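How to index a run of parish newsletters

Updated 1/3/21

These instructions are for anyone helping with the Flanville periodicals index. They assume you have one title in front of you and want to turn it into entries that another person can search. The examples come from the Viladar Messenger, a church monthly that Josiane Besson and I finished last May. It came to 1,311 entries.

Before you start

Read through one full year of the title without writing anything down. You need to know where the editor put the deaths, whether the sermon is always signed, and whether the page numbers run on from issue to issue or start again each time. The Messenger did both, changing over at volume 3.

Write the title exactly as it stands on the first issue you have. If it changed its name later, make a new title record and link the two with "continued by" and "continues". Do not put everything under the latest name. Readers will be working from old footnotes, and those give the old name.

Step 1. Make the title record

Enter the full title, the place of publication, the issuing body, the language and the frequency. If the frequency changed, give each one with its dates. Put the editors in a note, in order of service.

Where you have not seen the first issue, write "Description based on" and the number of the earliest one you have handled.

Step 2. List the holdings

Work through the run in date order and note what is missing. Use the printed volume and number even when they are plainly wrong, and put the correct number after it in square brackets. Double issues get one line. Supplements get their own line and the letter S.

Step 3. Choose what to index

Index every signed article, every obituary, every report of a conference or mission, and all poems with a named author. Leave out service times, advertisements and fillers. Letters are indexed only if they run to more than half a column - Gaspard Guillot may ask you to include the shorter ones for Wekside, where the correspondence matters more.

Step 4. Write the entry

Each entry has author, title, volume, number, date, pages and up to 3 subjects. A finished one looks like this:

Laskowska, Leokadia. "Hymn singing in the Pruvost chapels." Vol. 32, no. 5 (May), pp. 4-6. Hymns; Pruvost; Chapels.

If the article has no title, make one from the opening words and put it in square brackets. Initials are left as printed. Should you find out who the person was, add the full name in the note field and say where you found it.
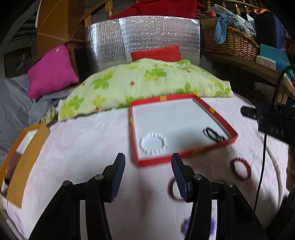 Red tray with a white interior, on the bed

Step 5. Check your work

Stop when you reach 600 entries and send the file to Clementina Gouveia. She compares a sample against the originals and returns it with her queries. Answer these before you go on, as the same slip tends to run through a whole file.

Common problems

Two issues with the same number: keep both, and tell them apart by date.

Serial articles: one entry per part, with "Part 1", "Part 2" and so on after the title.

German and French titles: copy the accents and capitals as printed. Translations go in the note field.

Questions about subject headings should go to Thibault Boyer, who keeps the list. Please do not add new headings to it yourself.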